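Frequently Asked Questions — Household Textile Cleaning and Storage Service
Werklow Textile Care, Henlow Branch
January 23, 2021
By Napaporn Jaidee, Customer Information

The answers on this page apply to curtains, loose covers, bedspreads, blankets and table linen accepted by the Henlow branch. Rugs and carpets are dealt with under separate terms, which may be requested at the counter. Clothing is not accepted.

BEFORE YOU BRING YOUR ITEMS

Which items does the branch accept?

The branch accepts lined and unlined curtains, pelmets without a rigid backing, loose furniture covers, bedspreads, wool and cotton blankets, quilts up to king size and table linen of any size. Roman blinds are accepted only when the rods and cords have been taken out. Roller blinds and slatted blinds cannot be cleaned by us.

Must hooks and rings be removed from curtains?

Customers are asked to remove all hooks, rings and weights before handing curtains over. Where this has not been done, staff will remove them, place them in a labelled bag and return them with the order. A handling charge is added for each pair. Lead weights sewn into the hem may stay in place, but please point them out when the order is booked.

The care label is missing. Will the item still be accepted?

In most cases it will. A member of staff will examine the fabric and carry out a small test on a seam allowance or on the inside of a hem. The customer will be asked to sign a form stating that the label was missing and that the method of cleaning was chosen by the branch. Items which fail the test are returned uncleaned and no charge is made.

Should stains be treated at home first?

We ask that they are not. Household stain removers can set certain marks, and some leave a pale ring that cannot be corrected later. If a product has already been used, please tell us its name and when it was applied. It is also helpful to know what caused the stain. Tea, candle wax, ink and rust each call for different treatment, and an old stain of unknown origin takes longer to assess.

Can the branch collect from my home?

Collection is offered within Henlow and the surrounding villages for orders of £51 or more. Smaller orders must be brought to the counter. The driver is not able to take curtains down from a track or pole, nor to move furniture. Please have the items folded and ready near the door.

CLEANING

How is the method of cleaning chosen?

The method depends on the fibre, the lining, the dye and any finish applied by the maker. Unlined cotton and linen are generally washed. Velvet, silk, interlined curtains and anything with a glazed finish are generally dry cleaned. The final decision rests with the senior cleaner, Sombat Saithong, and is written on the order slip. Customers who would prefer a different method are welcome to discuss it with him before work begins.

Will my curtains shrink?

Some movement is normal in natural fibres. Cotton and linen that have never been washed are the most likely to shorten, and the lining may shorten more than the face fabric. We measure the drop of every curtain on arrival and again before return, and both figures are written on the order slip. If you are having new curtains made, we suggest asking the maker to leave a generous hem so that it can be let down.

Can fading be put right?

Fading cannot be reversed by cleaning. It is caused by light and is usually worst on the leading edges, where the curtain stands nearest to the glass. Dirt can hide it, and for this reason a curtain may look more faded after cleaning than it did before. Sunlight also weakens the threads. Where fabric near the window feels papery or splits under light pressure, we will telephone before going any further.

Are fire-resistant finishes affected?

Certain finishes are removed by washing. Landlords, hotels and schools should tell us at the time of booking if an item carries such a finish, and should supply the paperwork where they have it. The branch can arrange for a finish to be applied again through an outside contractor. This is charged separately and is not available for silk.

Do you clean blackout and thermal linings?

Blackout linings are cleaned at a low temperature and hung to dry. They are never tumbled. The coating on older linings may crack or peel during cleaning, particularly if the lining has hung in a south-facing window for many years. We cannot accept responsibility for this, but we can quote for a new lining before the work starts.

REPAIRS AND ALTERATIONS

What repairs are carried out on the premises?

The sewing room, run by Duangjai Klinhom, replaces heading tape, turns up or lets down hems, closes open seams and renews linings. Darning of blankets is also undertaken. Invisible mending of patterned or woven fabric is sent out, and a quotation will be provided first.

May I supply my own fabric or lining?

You may, provided that it has been washed or pre-shrunk as suitable and is delivered in one piece. Please allow extra for seams and for matching any pattern. Offcuts are returned only if this is requested on the booking form — they are otherwise disposed of once the order has been collected.

STORAGE

How should I store curtains and blankets at home?

Textiles should be clean and fully dry before they are put away. Even faint marks from food or skin attract moths, and damp encourages mildew. Roll or fold loosely with white acid-free tissue between the layers, and place in a cotton bag. Plastic covers hold moisture and should be used for transport only. Refold along different lines twice a year so that creases do not become permanent.

Does the branch offer storage?

Seasonal storage is available from July for winter curtains and blankets, and throughout the year for customers who are moving house. There are 200 storage places. Items must be cleaned by us immediately before storage begins. Each order is kept in a breathable bag on a shelf or rail, according to its weight, and is checked for moths at regular intervals.

What happens if moths are found?

The customer is informed and the affected item is separated from the others. Wool and silk are treated by freezing. Any holes found at the time are recorded on the order slip, and repair can be discussed once the treatment is complete. No charge is made for treatment if the item was already in our store.

CHARGES, TIMES AND COMPLAINTS

How are charges worked out?

Curtains are charged by area, measured flat with the heading tape released. Blankets, quilts and table linen are charged by the piece. A deposit of 20 per cent is payable when the order is booked, with the balance due on collection or delivery. A price list is kept at the counter and can be posted on request.

How long does an order take?

Unlined curtains and table linen are normally ready within seven working days. Lined and interlined curtains take up to 20 working days, and longer if repairs are needed. The weeks before Christmas are particularly busy and early booking is advised.

What if I do not collect my order?

We will write to the address given on the booking form. If there is no reply, a second letter is sent by recorded post. Items still uncollected after the period set out in our terms may be disposed of or given to charity. Customers who expect to be away should tell us in advance, and we will hold the order without charge for a reasonable time.

How do I make a complaint?

Complaints should be made in writing to the branch manager, Fletcher Hollis, quoting the number on the order slip. Please keep the item as it was returned to you and do not wash, iron or alter it. The manager will normally ask to inspect the item and will reply in writing. Where the customer and the branch cannot agree, an independent textile examiner may be appointed, and the cost is shared unless the examiner finds that the branch was at fault.

Last updated: January 2021

Contact: Werklow Textile Care, Unit 541, Skalby Road, Henlow | © Werklow Textile Care | Back to top
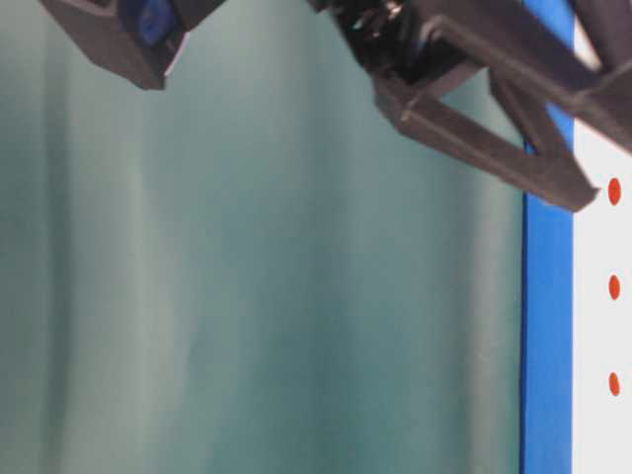

How often should curtains be cleaned?

Most lined curtains need a full clean every two to three years, and kitchen curtains once a year. Between cleans, go over them monthly with a vacuum cleaner on low suction, using the soft brush and working from the top downwards. Homes with an open fire, pets or a smoker may need to have them cleaned more often.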